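Section 5: Setting out the play kitchen

5.1 Before you start

The Basto play kitchen set is supplied in two cartons. Carton A holds the cookware and crockery. Carton B holds the pretend food. Open both and check the contents against the packing slip before setting anything out. If an item is missing, note the batch code on the carton flap and contact Wirari spares.

The set is suitable for children aged three and over. Items from older Trenedeo sets may be used alongside it, but the pans are a different size and will not nest.

CAUTION: The pan is a toy. Do not place it on a hob, in an oven or in a microwave.

5.2 Preparing the surface

1. Choose a flat, level table. A dark, plain top makes pale crockery easier for young children to pick out.
2. Wipe the table with a damp cloth and dry it.
3. Keep the front edge free so that children can reach in without leaning over the cookware.

5.3 Placing the cookware and food

1. Stand the frying pan in the middle of the table with the handle pointing to the right. For a left-handed child, turn it to point left.
2. Set the bowls side by side to the left of the pan, rims up.
3. Take the red chilli pepper from the food bag. Hold it by the body. Do not lift or pull it by the green stem cap.
4. Lay the chilli across the pan with the stem end inside and the tip over the rim, on the handle side.
5. Check that the pan still sits flat. If it tips towards the handle, move the chilli further in.

Chilli pepper; pan and bowls 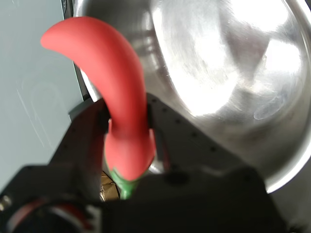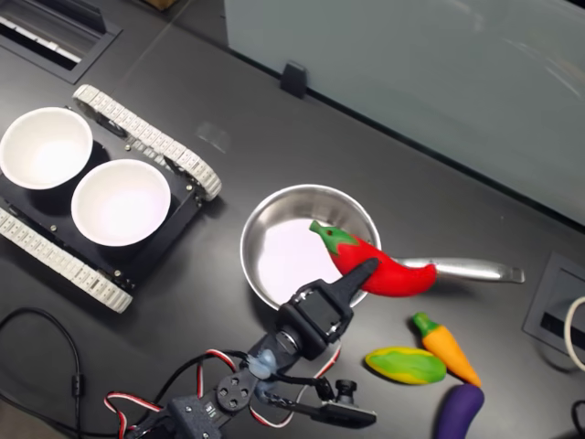

NOTE: Put out one food item at a time for a first session. Further items can be added once the child is used to moving food between the pan and the bowls.

5.4 Suggested first activities

Pan to bowl. The child moves the chilli from the pan to the nearer bowl, then to the further one, then back to the pan.

Serve and clear. One child asks for a dish and a second child serves it. Both return the items to their starting places before changing over.

Allow 5 or 6 minutes for each activity. Stop sooner if interest drops – the layout can be left in place and used again later in the day.

5.5 Cleaning

1. Remove all food items from the cookware.
2. Wash the pan and bowls by hand in warm water with mild washing-up liquid. Rinse and dry with a soft cloth.
3. Wipe food items with a damp cloth only. Do not soak them. Water can enter at the join between the body and the stem cap.
4. Leave everything in the open air for an hour before packing away.

CAUTION: Do not use scouring pads on the pan. Scratches will dull the finish and cannot be polished out.

5.6 Inspection

Inspect the set every 28 days, or every Friday where it is in daily use. Check the following:

– stem caps, for looseness or splitting
– pan rim and handle, for dents or sharp edges
– bowls, for chips and hairline cracks

Withdraw any damaged item at once. Do not glue a loose stem cap back on. Order a replacement using the parts list in Section 6.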